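FOR IMMEDIATE RELEASE
January 10, 2021

Tristari Workshop Opens Its Laundry Robot Build to the Neighborhood

The members of Tristari, the shared workshop that has kept its lights on at Solberg Yard since 2007, are happy to share the progress of Indell, a two-armed robot they are building to handle everyday laundry. It has taken 40 evenings and more patience than anyone planned for, and the members have enjoyed nearly every one of them.

Clothes are hard for a machine – a sleeve never lands the same way twice – so the work for now is all about getting a good hold on soft, dark cloth and learning to lay a shirt out for folding.
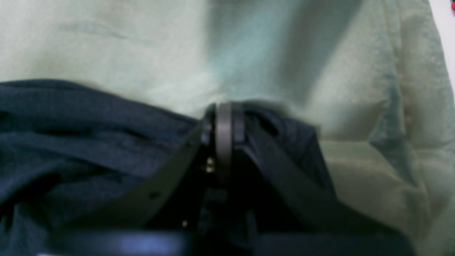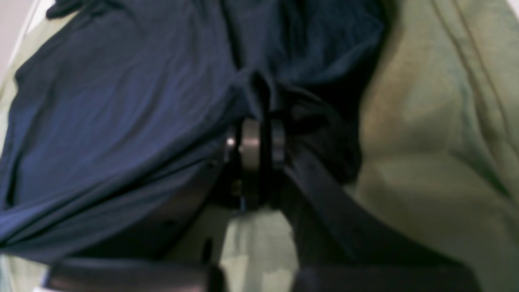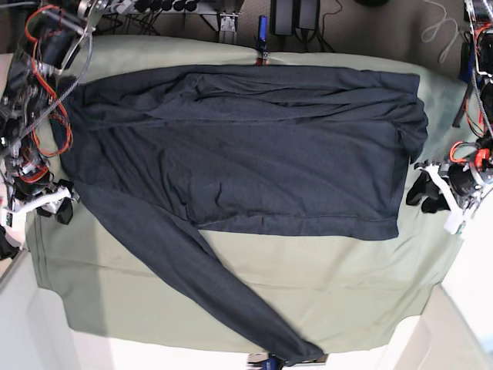
Indell at work at Tristari: dark fabric held in a gripper (first and second photos) and a long-sleeve shirt spread on the green-covered table (third photo).

The build has cost $2,138 so far, paid for by members and by our good neighbors at Esov Hardware. Four open evenings are planned for January, and anyone who would like to look, ask questions or help with the wiring is warmly welcome. Please ring the bell at the yard door.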